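Notebook, Cladudari student project, August, 3.40 pm

Back on the polka-dot cloth, with Musyoka keeping me company and Simone Quintana looking after the log. We have moved the episode limit up to 1000 steps, as the long folds kept running out of time, and I do think everyone is happier for it!
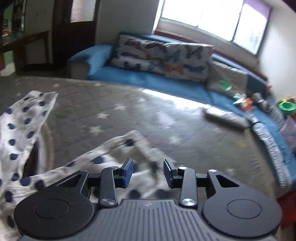

I must remember to tell the Lomis people that the spots are a real help to the tracker — plain cloths gave us no end of bother last term. Simone would like 12 more goes with two grippers before we try anything on the students' own policy, and I'm inclined to agree with her (she was right about the gloves, too). 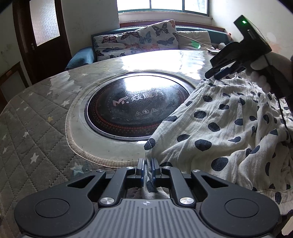 Two grippers on the spotted cloth, at the round table.

Still to do: copy everything over to Pusuvham, check the finger pads for wear, and ask Musyoka where he put the spare screws.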